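Section 3. Gathering examples at the table

By now you will have charged the gripper, paired it with the Ornis recorder and been through the finger check in Section 2. If the fingers stick or squeak when you squeeze the trigger, please go back and put that right first. A sticky finger spoils a whole afternoon of examples, and it is a sad thing to find out at tea time.

What we are after in this section is a set of short recordings in which a person does a small job with the hand-held gripper, over and over, with little changes each time. Flestix learns from those and from nothing else, so whatever care you put in at the table comes back to you later on. There is no need to be a perfect operator. Move as you would if you were helping a friend lay things out, a touch slower than usual, and you will do very well.

3.1 Getting the table ready

1. Choose a table with a plain top and wipe it down. Small holes or marks in the wood are quite all right and can stay as they are.

2. Hang a dark cloth behind the table and clip it along the top edge. Creases do no harm, but do give the cloth a gentle tug to be certain it won't come down halfway through a take.

3. Fix a few large coloured shapes or letters to the cloth. The Hellwig tracking program works out where the gripper is by following things that stay put from one moment to the next, and a bare black cloth gives it very little to hold on to. Foam letters from a toy shop are as good as anything we sell.

4. Put out the object you mean to work with, and one or two other things off to the side. A bottle with a pump top is a kind first object, being upright and easy to close the fingers on.

5. Bring the gripper up to the object with the fingers open, and stop just short of touching it. Look at the live view on the recorder. 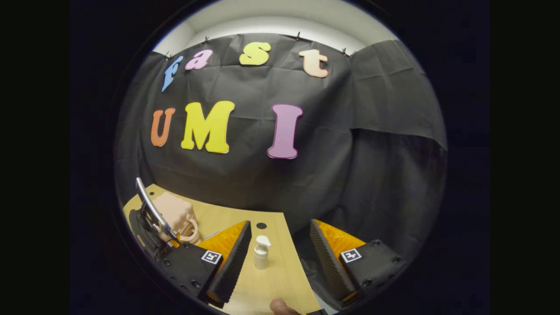 6. Check that both square markers, one on each finger block, can be read clearly. The program uses them to tell how far apart the fingers are. If one keeps dropping out, try moving the lamp before you try anything else.

Note: the round view bends straight lines, and a table edge will look like the rim of a plate. It is meant to, and there is no setting to change.

Caution: keep your fingers and thumb behind the marker blocks while you squeeze. The pads are soft but the joints behind them will nip.

3.2 Recording a take

1. Press the record button once and wait for the long beep. Hold still for 3 seconds so the program can find its bearings.

2. Reach, grasp, move and let go, all in one easy movement. Try not to stop and think in the middle — a pause gets learned just as faithfully as everything else.

3. Draw the gripper back, hold still again, and press the button a second time.

4. Shift the object a little, turn it, and go again. Aim for 51 good takes of each object before you change to the next.

If you fumble a take, say the word "drop" aloud before you stop recording and the recorder will set it aside for you. Washington Toledo, who wrote the first version of these steps at our Gremcombe workshop, kept all of his fumbles in a separate folder, and we would suggest the same, as they are handy later for checking the sorting.

3.3 Larger and awkward objects

Once the bottle feels comfortable, move on to shapes that fill more of the view. Cones are a good choice. Come in at the narrow end, where the fingers can close on both sides, and let the wide end point away from you. A big pale object hides much of the table and some of the backdrop too, so make sure part of at least one letter can still be seen while you work. 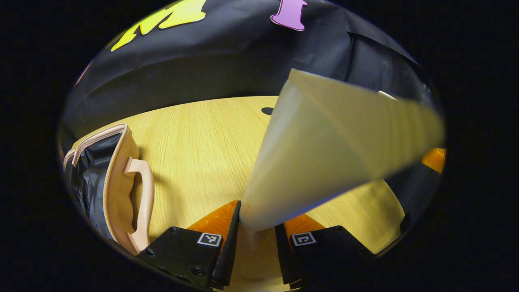

Figure 3-2. Large cone at the fingers, narrow end towards the gripper.

1. Record the cone from several directions, changing where you stand as well as where the cone lies.

2. Leave the side objects in place for half of your takes, then move them for the other half.

3. After each batch, open the session list and look for the amber flag. A flagged take has lost its tracking somewhere and will need doing again.

Note: one session file holds 159 takes. Start a new session before you reach that number, or the recorder will refuse the next press of the button with error 1888. Nothing already saved is lost.

When you have finished, leave the cloth and letters up if you can possibly spare the space. Section 4 uses the same table.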